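Skerkiner tabletop things - README

Notes on the objects set. Written fast, will tidy up later. Covers the boards, blocks, trays and cups only. Anything to do with logging is in the other file.

What's in it
1000 pictures of small things on a pale tabletop. 320 of those have been checked by hand, the rest only skimmed. Folder names are the old ones from Murkari, sorry, renaming breaks the index.

Object groups
board - foam shape-sorter, light green, four holes (octagon, circle, plus, square)
block - foam shapes for the board. Red octagon is the one you'll meet most
panel - flat orange foam pieces. Often overlapping, label each one seperately
tray - mint green plastic, slots in the top, short legs
cup - red, plain, upright unless the label says "tipped"
mat - red-orange, flat

Background stuff (shelves, bins, sink, tape) gets no label. Please don't add any.

Labelling rules
- a hole is not an object. Label the board, then fill in the holes field
- block counts as "in" only if it sits inside the hole. Resting across the edge is "on"
- block next to board = "out", however close
- tray number goes in the notes field if you can read it, otherwise leave blank, no guessing
- red cup and red block both had colour code 6 in the Plullmont version. Fixed now but old exports still mix them up

Two typical ones, board with the octagon out, then tray and cup:

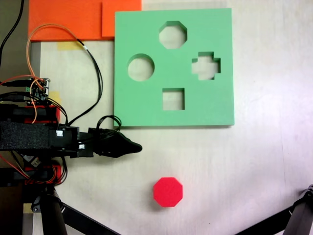
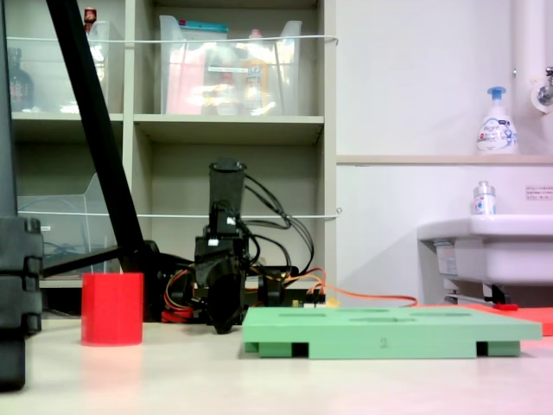
Known problems
Orange and red-orange get swapped a lot. Went through the worst of them in January, plenty left. If you can't decide, use "orange" and tick unsure.

Green is a mess too - the board is "light green" and the tray is "mint" and half the labels have it the wrong way round. Go by the object, not the colour word.

Pale blocks on the pale table are hard going, outlines there are a bit wobbly. Shadows should be left outside the outline. Some of the early ones include them, still to redo.

Dates: if a file says 1969 the clock was never set. Ignore it, order by file number instead.

Getting it
Copy on the Singhal share, under objects. Take the whole folder, the index file expects everything to be in the same place. Spot a wrong label, add a line to fixes.txt with the file number and what it should be. Dont edit the labels directly, they get overwritten at the next export.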